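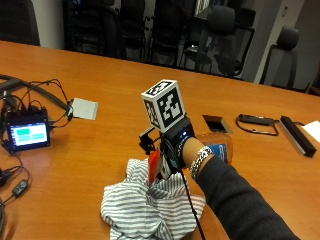
4 min read

Section 4. Fitting and checking the hand unit

Setia Hand Capture Station, set-up guide for operators
Written by Nadine Bataineh. Checked by Ghada Sleiman, October 27, 2019.

Read Section 3 (table and camera placement) before you start. The steps in this section are for the right-hand unit. One person wears the unit and a second person runs the controller.

4.1 Before fitting

1. Switch off the controller at the Nasrallah power block. Wait until the screen is dark.
2. Check the marker cube. All visible faces must be clean and flat, with no lifted corners. Wipe with a dry cloth only.
3. Press gently on each side of the cube. If it moves on its bracket, tighten the bracket screw a quarter turn and check again.
4. Run the cable through your fingers from the unit to the plug. Look for kinks, flat spots and cracked insulation.

CAUTION: Do not use solvent or glass cleaner on the cube. The print will smear and the station will lose the marker.

4.2 Fitting the unit

1. Pull the sleeve down to the wrist. The unit goes on over the hand, not over the sleeve.
2. Slide the hand in and close the wrist strap first, then the strap across the back of the hand.
3. Ask the wearer to make a fist and open it twice. The straps should stay put and the fingers should close fully.
4. Lay the cable along the forearm and let it fall toward the wearer's side of the table. Leave enough slack for a full reach to the far edge of the work area.
5. Switch on the controller. The blue light on the hand unit comes on when it has power. If it stays dark, see 4.5.

Note: A bracelet or watch may stay on if it sits clear of the strap and the housing. Move it up the arm if it knocks against the unit when the wrist bends.

4.3 Zeroing

1. Have the wearer rest the hand flat on the table, palm down, with the cube toward the main camera.
2. Press Zero on the controller and keep the hand still until the count reaches 200.
3. Lift the hand, turn it slowly left and right, and put it back in the same place.
4. Read the drift value. Anything under 4 is acceptable. If it is higher, repeat from step 1.

Zeroing is lost whenever a strap is opened, even for a moment. Do it again after every break.

4.4 Trial task 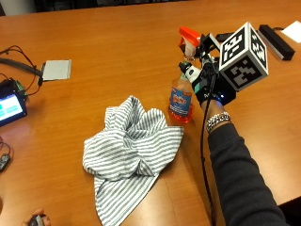

The trial task shows whether the unit holds its readings under load before you record anything you need to keep. We use household items for it, and any mix will do as long as it has one soft thing and one upright thing. A spray bottle standing beside a striped cloth is a good pair: the fingers have to close around the bottle while the cube stays up on the back of the hand, where the camera can find it. Choose a bottle with its trigger in working order and liquid in it, so that it has some weight.

1. Place the cloth in the middle of the work area and the bottle just beyond it.
2. Start a test recording. Name it with the station number and the word "trial".
3. The wearer picks up a fold of the cloth, lets it drop, then grips the bottle and lifts it clear of the table.
4. Repeat until the controller shows 300 frames.
5. Stop the recording and open the marker report. At least 49 frames in every 50 must show the cube.

CAUTION: Do not spray toward the controller, the open circuit board or the cable joints. If liquid gets on any of them, switch off at the power block and let the parts dry overnight.

4.5 If something is wrong

Light does not come on. Reseat the cable at the controller end, then at the unit. If it is still dark, try the spare cable from the Demano case.

Light is on but no readings. Restart the controller. Do not unplug the hand unit while the screen is starting up.

Cube drops out of view. Turn the wearer's chair slightly toward the main camera, or move the items closer. Check for glare on a glossy tabletop and lower the overhead lights if needed.

Readings jump when the arm moves. The cable is pulling. Give it more slack and go back to 4.3.

Bracket is cracked. Take the unit out of use and send it to the Rirkanlow workshop with a fault card. Do not glue it.

Continue to Section 5, Recording a session.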